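Looking After a Home Music Library
Session 4 handout: duplicates, backups and what to call things
Aoife Carroll, July 31, 2025
4 minute read

Last week we ripped CDs. By now you should have a folder of music files, a warm laptop and at least one album that came out as "Unknown Artist, Track 01" to "Track 12". Bring it along, we'll need it in the second half.

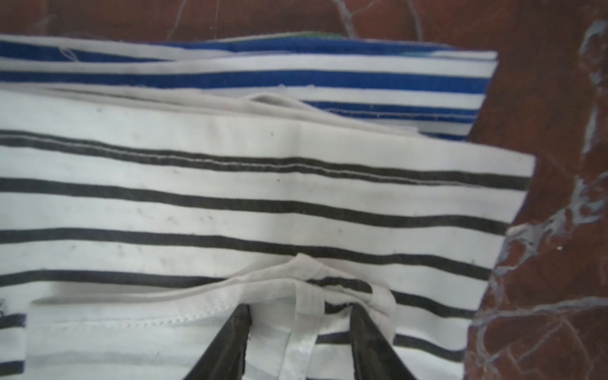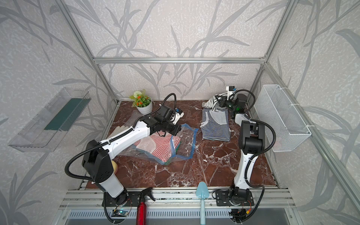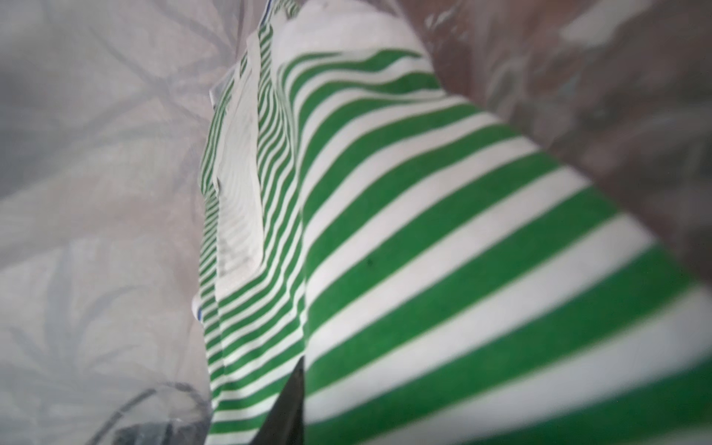 1. Decide where the real copy lives

Before you rename or delete anything, pick one folder and call it the master. Everything else is a copy. Most of the misery I see comes from people with three masters: one on the laptop, one on an old external drive, and one on a phone that was last synced when the band was still speaking to each other.

My own master sits on a small network drive called Dremholm (it came with a worse name). The player software reads from it and is not allowed to write to it. Check yours. Plenty of programs will cheerfully "tidy" your folders the first time you open them, and their idea of tidy is a folder called Compilations containing half your life.

2. Folder names

Keep it dull: Artist / Year - Album / Track number - Title.

Put the zero in front of single-digit track numbers, or some players will give you track 10 straight after track 1. Avoid colons, question marks and slashes in file names. Accents are fine on any modern system, so Ó Conaill can keep his. What you can't do is have him as Ó Conaill, O Conaill and O'Conaill and expect the software to work out that he is one man with one fiddle.

3. Finding duplicates

There are two sorts.

Exact duplicates are the same file twice. Any checksum tool will find these, and you can delete one of each pair without a pang.

Near duplicates are the same recording at different quality, or from the album and again from the greatest hits. Software finds these by listening to them, after a fashion, and it makes mistakes. Stakirar, the one we'll use in class, gives each pair a score out of 100. Anything under 90 I check by ear. When I ran it on my own shelves it offered me 433 pairs, among them a studio track and a live version that it felt were near enough. They were not near enough. The live one has a drum solo.

Don't use the "resolve all" button.

4. Backups

Two copies besides the master, one of them in another building. A second folder on the same disk doesn't count, and neither does a streaming subscription.

If your collection is 600 albums in a lossless format, it will fit on a modest portable drive with room to spare. Copy it, leave it at a relative's house, and swap it every few months. I do mine in December, when I'm visiting anyway and have a reason to leave the table.

Then test it. Pick an album, restore it to an empty folder and play it all the way through. Yes, all of it.

5. For next time

Run an exact-duplicate scan on your master and note the total. Don't delete yet.
Rename 40 files by hand using the pattern in section 2. After that I'll show you how to do it in bulk, and you'll appreciate it more.
Find out where your player keeps its playlists. If you use Orov, they are in a separate database and need backing up too.

Comments

fretless_pat: What about box sets? Mine has eight discs and they've all come out as separate albums.

Aoife Carroll: Same album title on all of them, then fill in the disc number tag. Leave the disc number out of the title or they'll split again.

Glenda M: I had already pressed resolve all.

Aoife Carroll: Look in the program's quarantine folder before you do anything else, and don't empty the bin.

Glenda M: Found them. Also found two copies of the same Christmas album, which I'd have been happy to lose.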